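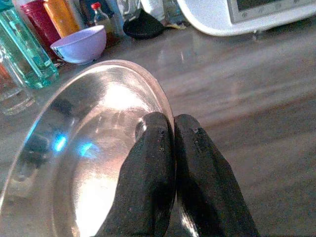
Wuscombe Sound Works opened its doors for an evening in September, and I went along with two people from our choir. The studio sits behind the old feed store on Kidgate, and the sign is easy to miss. Doors were at 6:30 and the tour started late because the first group was still in the control room.

Prasert Kamolrat has run the place for eight years. He records mostly gospel groups, country singers and a few school bands. The live room holds a choir of 24 if the piano is pushed against the wall. The piano is a Grandus upright, a little bright in the top octave, and it gets tuned every Wednesday.

We spent most of our time in the control room. Kulap Panyasiri, the house engineer, played us a hymn with the lead vocal alone, then with the backing parts brought in one at a time. She had recorded the backing singers around one microphone and moved the loud ones back a step. The alto line was easier to hear that way than on our own recording from the spring.
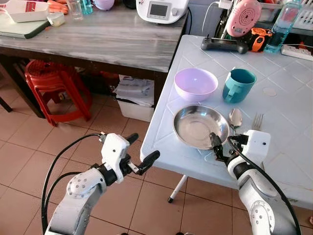
Regional Singer, page 95

The vocal booth is small and gets warm. Kulap leaves the door open between takes and asks singers to take off bracelets and noisy jackets. Lyrics go on a stand below chin height so that people don't sing down into the paper. One of our sopranos tried a verse and was surprised by how much breath the microphone picked up.

A day in the live room costs $400, with an engineer. Mixing is extra and charged by the song. Prasert said most new singers book one day and try to record too much in it. 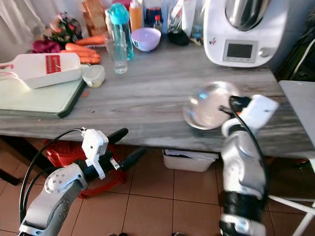
He suggests three songs, rehearsed to a click at home, with the keys settled before anyone arrives. Changing key on the day is what eats up the morning.

Spyros Athanasiadis closed the evening with a short set on guitar. Sound in the back row was good, though the chairs creak. Parking is on the street.
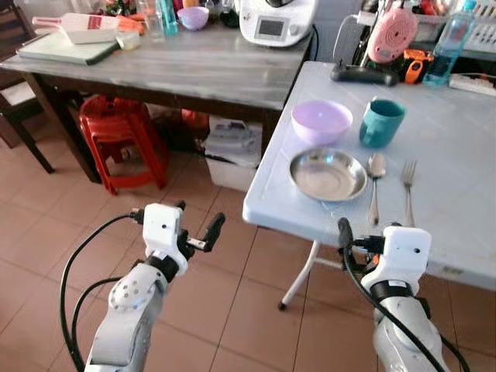 Can a singer bring a backing track instead of a band?

Bring it as a WAV file, without any vocals on it, and send it to the studio the day before the session.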